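Tagging questions, Britine fan art archive

These answers are for people who upload to the archive or who edit tags. If your question is missing, please write it in the tag forum and not in the comments of an image. The comments are not read by the tag editors.

Why was my tag "Habte" changed to "Habte (character)"?

Habte is the name of a character and also the name of the island in the second series. For a long time both used the same tag, and a search for the island gave 956 images, mostly portraits. Now the short tag is closed. Please use "Habte (character)" or "Habte (island)". If both are in your drawing, use both.

Do I need to write the series name also?

Yes, if the character looks different in each series. Erkell has short hair in the first series and a gray coat in the second, so we keep "Erkell (first series)" and "Erkell (second series)". For characters with one design only, the plain name is enough.

What is an alias, and what is an implication?

An alias replaces one tag with another. If you type "Skasek", the system saves "Skaseck", which is the official spelling. An implication adds a second tag and keeps the first one. "Skaseck (young)" adds "Skaseck" by itself, so you do not need to type it.
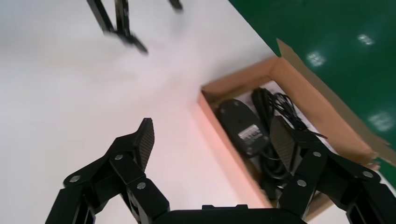

An alias works on old images too, but an implication works only on uploads made after it was approved. For the older ones somebody must edit by hand. Gun-woo Koo is doing this for the "young" tags and he has 2891 images in his list, so please be patient.

Who decides about a new tag?

Any member can propose. The proposal stays open for 7 days in the forum, and then Hanane Morsy or Jong-dae Myung closes it. They look at the arguments more than at the number of votes. A proposal that was refused can be opened again if you bring something new, for example a name from the printed guide.

Can I tag my own character?

Yes, with "OC" first and then the name, like "OC: Name". Please search before. If the name is already taken by another artist, add your user name in parentheses.

The translated name is different from the original. Which one is correct?

We follow the English subtitles of the official release - also when they are not so good. The other names become aliases. Myung-ja Ji keeps the list of the Korean spellings, and you can send her corrections in a private message.

How many tags can one image have?

There is no limit in the rules, but the tag field accepts 900 characters. With a big group drawing it can happen that you reach it. In this case save first, then ask an editor to add the rest.

Last change of this page: 10 November 2018, Ji-hoon Nam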